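Zatcombe Household Boards > Kitchen > Fridges and Storage

Oil in the fridge drawer, yes or no?

mangubat_17
Moved into a place on Graston Street in November and I'm setting up the kitchen from scratch. My roommate Bhavana Gowda believes every bottle that has ever been opened belongs in the fridge. I believe in cupboards. We have agreed to let strangers settle it, which shows how well the talks were going.

The bottle at issue is plain cooking oil, plastic, pale yellow. She wants it lying down in the pull-out drawer. I want it standing next to the stove like a citizen.
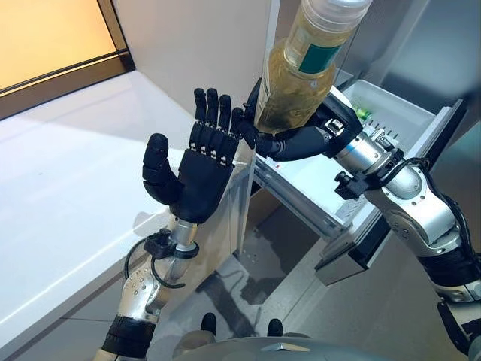
Bottle and drawer, 9 p.m.

Also open to opinions on what the drawer is for, if it isn't for this.

tridano_fan
Cupboard. Not next to the stove though, the heat ages it. You're both wrong, so congratulations on finding common ground.

MwanahawaM
I keep mine in the fridge and have for 19 years. It goes cloudy, it clears up on the counter, life continues. If you only cook with oil twice a week, the cold does it good.

tridano_fan
Cloudy oil pours like a bad mood. I'm not waiting on a bottle to thaw so I can fry an egg.

MwanahawaM
Then take it out before you crack the egg. I've got 2,138 posts on this board and half of them are telling people to plan ahead.

lidless
Whatever you decide, don't lay it down. I did that with a cap I trusted and spent an evening with the drawer in the bathtub. Oil gets in the runners. It stays in the runners.

mangubat_17
Bhavana is reading over my shoulder and would like it noted that she tightens caps "properly." I have no comment on the caps.

lidless
Everybody tightens them properly. Put a saucer under it.

MwanahawaM
A saucer, in a drawer that slides? Fold a dish towel on the bottom and wash it now and then. Stand the bottle in the back corner, or use the door if it fits.

mangubat_17
Door's full. She owns 17 mustards.

tridano_fan
OK, new thread please, I have questions about the mustards.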